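Trilness measles outbreak

The Trilness measles outbreak was a run of measles cases in the port town of Trilness and the nearby district of Berhe. It began in November and lasted into spring. Health officials confirmed 1,111 cases, most of them in children under 10. It is the largest outbreak on record in the region.

Background

Vaccine coverage in Berhe had been slipping for years. Two clinics closed, and the bus link to Stostport was cut back to mornings only. School records were kept on paper and often out of date.

Spread

First known case: a ferry passenger arriving from Stostport. Nine more within two weeks, all linked to one waiting room at the harbor. By midwinter the virus had reached every school in Trilness. The hospital there opened a separate ward and turned away visitors after 6 p.m. In all 104 patients were admitted. Deaths: two, both adults.

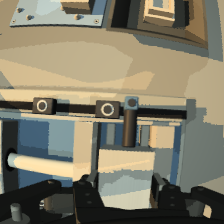 Computer rendering: light blue plate with screw heads, gripper parts in the foreground.

Response

Schools shut for three weeks. Indoor sports and markets were stopped for longer, which shop owners in the old town objected to. A walk-in vaccine site opened at the Todari sports hall and gave 1,665 doses in its first week, more then planned. Supplies ran short twice. Later doses went to infants and hospital staff first.

Berhe kept its schools open at first, then closed them too. The two councils blamed each other for the delay.

Aftermath

The outbreak was declared over after six weeks with no new cases. A review found that early warnings from the harbor clinic had been recieved but not passed on. It called for digital school records and a full-time clinic in Berhe. The records system is in use. The clinic opened in a rented building near the Todari hall, weekdays only.

See also

Stostport ferry terminal
Public health in Berhe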